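Week 7: Why colour names are so slippery

Welcome back, everyone! Last week we finished with Marjan Hosseinzadeh's paper on paint names, and I promised we'd get to the fun part.

Start with grey. In the Kandport survey, 202 people sorted the same set of paint chips, and they used 18 different words for the greys alone. Silver, slate, ash, dove, even "old dishwater" (my favourite!). Yet almost everyone picked the same chip as the best yellow.

Why would that be? Two ideas to bring to the tutorial:

Focal colours: some shades are easy to agree on, whatever language you grew up with.
Habit: we name finely what we talk about often. Painters have more greys than plumbers do.

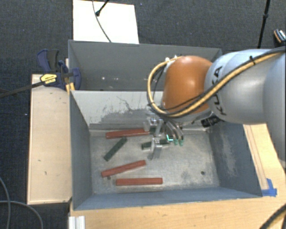

Orange is a lovely case, as English had no separate word for it until the fruit arrived. Before that, people made do with "yellow-red".

Reading: Panasiuk, chapter 7. Bring your own list of greys!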